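4.2 Gripper comparison on the low table

The second series of trials compared the two-finger gripper against the short compliant tips used in Section 4.1. Both were driven by the same controller, with the same joint speed limits and the same grasp planner, so that differences in outcome could be assigned to the end effector and its mounting. The compliant tips were cast by Onano. The two-finger unit was supplied by Gallo and was used with its stock fingers, without pads.

Each gripper was given 100 grasp attempts, for a total of 200. Attempts were divided among 4 object classes: small bar clamps, flat sheets, wide-blade scrapers, and upright ceramic mugs. The order of classes was shuffled before each block, and object poses were set by hand by an operator who did not know which gripper would be used next. Poses were not matched to a template. We accepted the added variance because a fixed template had favored the planner in earlier work by Simiyu and Postma, where the same approach angle was reused across most of a session.

The base plate was a perforated breadboard held with quick-grip bar clamps. Bolting it down would have been stiffer, but the plate had to be moved between table heights. Plate position was checked against the table at the start of each block. If the offset exceeded the calibration tolerance, the block was discarded and repeated after a new hand-eye calibration. The table itself was a round pedestal type with a smooth, glossy white top, chosen for two reasons: it gives weak texture for depth estimation, and its edge has no straight segment that the segmentation step could use as a reference. 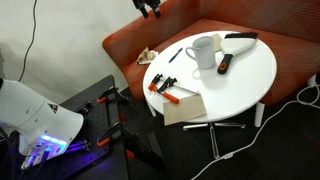
Figure 3. Workspace for the low-table trials.

A grasp was scored as successful if the object left the surface, was held through a fixed lateral move, and was released inside the target area. Grasps that lifted the object but lost it during the move were recorded as partial and counted as failures in the main analysis. Two raters, Ertürk and Sjöberg, scored every attempt from video. They disagreed on 11 attempts, all of them involving flat sheets, and these were settled by a third rater.

The two-finger gripper did better on clamps and scrapers. On the scrapers the gain came almost entirely from grasps on the handle; when the planner selected the blade, the stock fingers slid and the attempt was usually partial. The compliant tips were less sensitive to where the planner placed the grasp, but they twisted under the offset load of the blade and often released outside the target area. On mugs we found no clear difference. Most mug failures with either gripper followed a wrong estimate of handle direction, a perception error that would be expected to affect both equally.

Flat sheets were the hardest class. Neither gripper could pick a sheet lying fully on the table except by chance, and the successes recorded are nearly all from poses in which part of the sheet extended past the table edge. The planner has no term for such overhang. It reached these grasps only when the sampled approach happened to be close to horizontal — a case that the wrist limits permit over a small part of the table.

One limit of the comparison should be noted. The bar clamps allow a small amount of plate rotation under fast reversals of the arm, and the tolerance check was made only between blocks. Drift within a block was therefore not measured. A rigid mount from Van Rooij is being fitted, and the clamp and scraper classes will be repeated with it in December. Until then, the difference between grippers on scrapers should be read as an upper bound on what the finger design alone contributes.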